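Sourdough notebook, Clostbridge bench
November 2020

Back on the rye starter after a week of ignoring it, and wow, it forgave me!
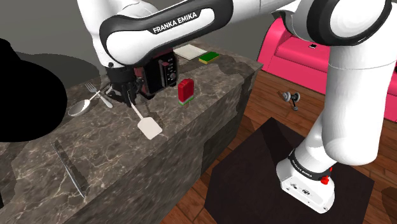

Fed it at 1:1:1 with the Skonthorpe dark rye and left it on the shelf over the radiator (26 C up there, I checked twice). It doubled in five hours, so the sluggishness last month was the cold shelf and I owe the flour an apology — Keith Mellor, you were right, stop grinning.

Baked two loaves from it. Loaf A at 86% hydration, which was a puddle, frankly, and stuck to the banneton even with rice flour. Loaf B I mixed drier and gave 20 minutes longer in the oven. Much better crumb, a bit gummy near the base, crust nice and dark. Bogdan wants caraway in the next one (he always wants caraway).

Salt went in late on both, my fault, I was on the phone with Semaan about the missing flour order.

To do:
Try the 9 hour overnight proof in the cool room
Scrape out the old jar and label the new one, PLEASE
Ask Bogdan for his scald recipe
Save a heel of loaf B and see how it tastes on day four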